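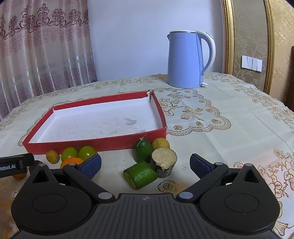 Table Notes, no. 169, page 3

Kyung-hwa Gil
My task for this evening is the fruit. It must go into the red lid, and the lid must go to the side of the table, so that four people can sit and drink tea. I write the thread while I do it, so please excuse the long pauses.

Kyung-hwa Gil
First, the lid. It belonged to a box of winter boots which I bought in Skelgate, at the shop with the long stairs. The bottom part of the box now holds my sewing patterns. The lid was going to the recycling, and I took it back from the door.

Kyung-hwa Gil
It is red outside and white inside. One corner at the back is torn. I am thinking whether to repair it with paper tape from the inside, or to leave it. A lid with low sides is very good for fruit. You see everything, and nothing hides at the bottom and goes soft.

Kyung-hwa Gil
There is also a grey smudge on the white floor of it. I tried an eraser before, the soft kind for pencil drawings. The smudge became a little bigger and a little paler. If somebody knows a better way for cardboard, I will be glad to hear it. Please no water, I have learned this already with another box.

Kyung-hwa Gil
I will probably put a paper napkin on the floor of the lid. Then the smudge is covered and the fruit sits softer. In German we would say two flies with one flap. I know that in English it is birds and a stone, but I like the flies.

Kyung-hwa Gil
Somebody asks about the tablecloth. Yes, it is cream, with flowers and butterflies in gold and tan. The big scalloped piece with the dragonflies is part of the design I love most. My mother thinks it is too much for every day. I use it every day.

Kyung-hwa Gil
I bought it at the spring sale of Mostavero, in March. They had the same one in grey. In the shop the grey looked more serious, and I stood there a long time with both on my arms. At home the gold one is right. In the evening with the lamp on, the gold rose near the edge of the table looks warm.

Kyung-hwa Gil
My advice for a cloth like this: shake it outside, then wipe it, and move the things from one half to the other half while you wipe. I used to lift everything to the chairs. Then I sat on a pear.

Kyung-hwa Gil
Now the fruit. The oranges go in first, at the back of the lid, under the torn corner. They are heavy and they roll, so I like them against a wall. One of them always tries to go away to the left side of the table.

Kyung-hwa Gil
After this come the round ones which are between green and yellow. They stay together in the middle. I don't press them to see if they are ready. I smell them near the stem. Sieglinde Görtz taught me this when I rented her upper room, and she was very strict with people who press fruit in the market.

Kyung-hwa Gil
The yellow one which leans on the box can go next to them. The small yellowish-brown one, which looks like a longan, goes into the front corner. A small fruit in the middle of big fruits disappears, and then you find it after a week when you are looking for your glasses.

Kyung-hwa Gil
Several of you are asking about the green one with the little string on top. I would say it is like a feijoa. I write "like" on purpose, my plant knowledge is not enough to promise it. The string is useful. When I pick it up, I take the fruit and not the string.

Kyung-hwa Gil
(Kettle is on. It makes a lot of noise for its size.)

Kyung-hwa Gil
The piece of log stays out of the lid. It has bark on the sides, and bark leaves crumbs everywhere. The cut side is pale cream and very pretty. I use such a piece as decoration between the fruit and the cups. I turn the pale face to the guests and the worse side to me.

Kyung-hwa Gil
A note for people who want to do the same: brush the bark first with an old toothbrush, outside. Then leave it on newspaper for some days. I did not do this the first time, and I had small brown dust in the flowers of the cloth, and also one beetle. The beetle was polite, but still.

Kyung-hwa Gil
In front of the log there is the bright green piece lying on its side. My sister writes me: is it cucumber or lime? I let her guess. It goes in the saucer anyway and not with the fruit, as a cut thing must have its own place. This is a rule in my kitchen since many years.

Kyung-hwa Gil
A correction to the post before: I should write "has been a rule for many years." Thank you to the reader who sends me the grammar in private each time. I really learn from it.

Kyung-hwa Gil
Now about the kettle, there are 6 messages about the kettle. It is light blue with a white handle, and it stands at the back of the table near the wall. I know that many people keep it in the kitchen. My kitchen has one good place for putting things, and the bread stands there.

Kyung-hwa Gil
When it stands on the table I can fill the pot without getting up in the middle of a conversation. I used to miss the best part of each story. Always I came back with the hot water and everybody was laughing.

Kyung-hwa Gil
But please be careful with a kettle on a cloth. Mine must stand flat, not on a fold, and I keep the cord behind it. When there are children, it goes up to the shelf. Sieglinde had a round cork plate under hers, and I want to buy one also. The one in the catalog of Schmieder is nice, but it is too wide for this corner.

Kyung-hwa Gil
To the question if the steam is bad for the curtain: I pull the curtain to the left side before I boil the water. It is a pink one, sheer, with the dark red pattern on the upper part. The pattern is quite heavy for the eyes and the lower part is light, with thin stripes. I like that it is not the same from top to bottom.

Kyung-hwa Gil
Pink curtain, red box, gold flowers, blue kettle. I know. A friend with a white apartment told me that her eyes need a chair when she comes here. She comes very often.

Kyung-hwa Gil
Back to work. Napkin is in the lid. I folded it in half first and it was too small, so I opened it again, and now it goes up a little on the sides. I think it looks intended.

Kyung-hwa Gil
Oranges are in. The round ones are in. I had to turn the lid, as the torn corner opened more when the orange leaned on it. So now the torn corner looks to the wall and has only the small fruit near it. I change what I wrote before: heavy fruit should be away from the tear.

Kyung-hwa Gil
I also decided for the tape. Paper tape, on the inside, 3 short pieces crossing each other like a star. One long piece makes a wrinkle in the corner. Press it with the back of a spoon.

Kyung-hwa Gil
Does anybody else keep boxes only for the lids? At Jekemard, where I worked in the office, we had a whole cupboard of lids without boxes. Paper clips, stamps, somebody's lunch. When we moved to the other floor, I asked if I may take some home, and the boss was so happy that he carried them to my bicycle.

Kyung-hwa Gil
For those who want a real fruit bowl, I have nothing against them. I have one, of glass. It weighs like a small dog, and when I want to wipe the table I must use both hands and then I have no hand for the cloth. The lid I push with one finger.

Kyung-hwa Gil
A practical point which I forgot: don't fill the lid up to the top. One layer only. With two layers the cardboard bends when you lift it, and you have to chase the oranges under the sofa. Leave also a small free place, so that your fingers can go in.

Kyung-hwa Gil
The butterflies are free again on my side of the table. Cups come now. The log is in the middle, a little crooked. The sugar I must still look for, it was in a tin with 400 on the label, which was the grams of the coffee from before.

Kyung-hwa Gil
Found the tin. It was behind the bread.

Kyung-hwa Gil
One last question from the messages: do we eat the fruit, or is it only for looking? In my house the guest may take what he wants from the lid. If you take the last orange, you put the peel on the saucer and not back in the lid. The doorbell rings, I will answer the rest of you later in the evening.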